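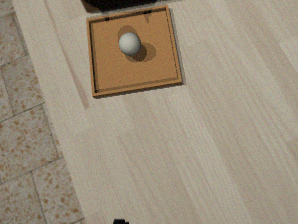

WORK & MACHINES

One ball, one tray

The exercise on Efua Owusu's screen is about as plain as they come. A shallow tray on a table, a pale ball in it. The arm has to deal with the ball. It does so in simulation, over and over, before anyone at Dravel lets it near the packing benches.

Owusu packed at those benches for years. Bearings, valve balls, small round things that roll off if you look away. Since April she has been a cell trainer - her words, the payslip still says packer - and she spends most of the shift sitting down. Knees better. Eyes worse.

"I used to go home with sore hands," she says. "Now I go home and I can't look at the telly."

The software is called Layug and the floor has mixed feelings about it. It runs the virtual table, changes the light, shifts the tray a bit, sends the arm in again. 300 tries before lunch on a good morning. Owusu watches the failures, tags them, writes a line on each. Nudged the rim. Came in too steep. Her notes go to Berkay Tuncer, who runs the cell and used to fix conveyors.

Tuncer is blunt about what the machines took. There were 50 people on packing when he started, there are fewer now, and he wont pretend they all moved to nicer chairs. Some went to the warehouse at Vemetau. Some just went. 4 have been retrained like Owusu, with a fifth place promised and not yet filled.

What's left is odd work. Quieter. Less chat, which several people bring up without being asked. The old line had a radio and a running row over it. In the trainers' room there's a fan.

Pay is the sore point. The trainers want a new grade, the firm says it is looking at it. A meeting is down for 30th July.

Owusu isn't against any of it. She likes spotting why a grab went wrong, and says a packer sees it quicker then an engineer does. "They look at the arm. I look at the ball. I know what it's going to do."

Then back to the screen. Try 317, tray turned slightly, and she has her pen out already.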